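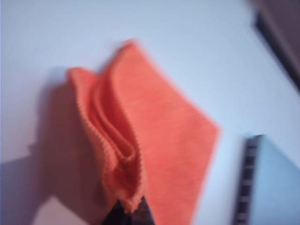
Home | Breads | Soups | Puddings | Search

Print this page | E-mail this page

Plirnberg dumpling

The Plirnberg dumpling is a boiled bread dumpling, made from stale white rolls, milk, eggs and fried onion, and I've eaten far too many of them to write this with a straight face. It takes its name from Plirnberg, where every family has its own way of doing it and will tell you so at length.

Ingredients

The usual recipe calls for 400 g of old rolls, cut small, and 9 tablespoons of warm milk (yes, tablespoons — my copy of the recipe is firm on that). Two eggs go in, then parsley, nutmeg and the onion. Some cooks add smoked bacon. I do, and I'm not sorry!

Method

You leave the bread to soak for half an hour, squeeze it together with damp hands and roll it into balls a bit bigger than a golf ball. They go into salted water that is barely moving. A proper rolling boil will break them up, and then you've got soup.

History

The oldest written recipe I know of is in Tyyne Lehtinen's handwritten kitchen book, on page 256, squashed in under a cure for hiccups. Oskari Pesonen, who copied the book out, thinks the dish is a good deal older and came over the hills from Callevar with the salt carts. I'd love that to be true, but I haven't seen anything to back it up.

Serving

In broth, mostly, or sliced and fried in butter the next morning. In Sudley they pour plum sauce over them — I tried it once and went back for more.

Last changed: Saturday, February 14, 2026

Related articles
Callevar plum sauce
Sudley onion broth
Stale bread, uses of
Nutmeg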